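Section 4: Sorting and Storing the Cables

The Storis bench kit is supplied with cables in several lengths and colors. Before you put the kit away, or before you hand it over to the next user, coil each cable and place it in a sorting tray. Cables left on the bench get pinched under the lid of the case and the connectors bend.

4.1 Before you start

You need:

– the two sorting trays, one yellow and one red
– the bag of reusable ties from the accessory box
– a dry, lint-free cloth
– the Morport label sheet, if your cables are not yet labeled

Clear the bench of tools and loose screws. Any flat work surface will do, provided it is at least 600 mm deep. A shallower surface leaves no room to lay out the coils in front of the trays.

CAUTION: Switch off and unplug all equipment before you disconnect any cable. Hold the plug, not the cord.

4.2 Coiling a long cable

1. Wipe the full length of the cable with the dry cloth. Do not use solvent or glass cleaner.

2. Check the jacket for cuts, flat spots and exposed wire. Set a damaged cable aside and see 4.6.

3. Hold one end in your left hand, leaving a short tail free.

4. Lay the cable into wide, even loops. Let the cable follow its own curve. If a loop wants to flip over, roll the cable slightly between finger and thumb as you lay it in.

5. Close the coil with one tie, near the place where the tail leaves the loops. The tie should be snug but should still slide when you push it.

6. Leave the connector outside the loops.

NOTE: Do not wind a long cable around your hand and elbow. This puts a twist in every turn, and the cable will not lie flat in the tray.

4.3 Folding a short cable

Short cables are folded and not coiled.

1. Fold the cable in half, then in half again if the length allows. Keep the bends rounded.

2. Bring both connectors to the same end if you can.

3. Put one tie around the middle of the bundle.

CAUTION: Do not fold a cable directly behind the connector. The strain relief will split.

4.4 Filling the trays

Set the trays side by side at the back of the bench, yellow on the left and red on the right. Place the tied bundles on the bare surface in front of them, with a little space between bundles so that each can be picked up on its own.

1. Put the beige cables in the yellow tray.

2. Put the colored cables in the red tray.

3. Lay each bundle flat. Folded cables may lie diagonally if this makes better use of the tray.

4. Tuck in any loose end that hangs over the rim.

5. Check that nothing is left on the bench.

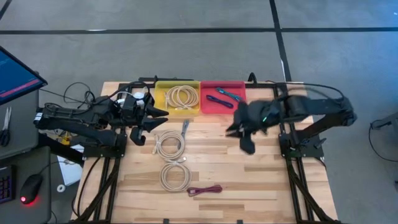 Figure 4-1. Trays partly filled: a coiled beige cable in the yellow tray, teal and dark navy cables in the red tray. More bundles lie on the bench.

NOTE: If a tray becomes too full to lie flat, start a second tray of the same color. Spare trays are sold singly as part 4000, and they stack with the ones supplied.

4.5 Labeling and storage

1. Write the cable number on a Morport label and wrap it around the jacket, close to the connector. Press the two sticky faces together so the label forms a flag.

2. Enter the number on the list inside the case lid. There is space for 21 entries. Continue on the back of the sheet if needed.

3. Place the filled trays in the case, yellow first. Do not put tools on top of the cables.

4. Store the case indoors, out of direct sunlight. Keep it away from heaters – a warm jacket takes on the shape of whatever is pressing against it.

Stored cables should be taken out and inspected every 18 months, even if the kit has not been used. Re-coil any cable that has developed a kink and leave it untied overnight before returning it to its tray.

4.6 Damaged cables

Do not tape or splice a damaged cable. Cut off one connector so that the cable cannot be used again by mistake, cross its number off the list, and order a replacement using the parts table in Section 7. Replacement cables arrive without labels.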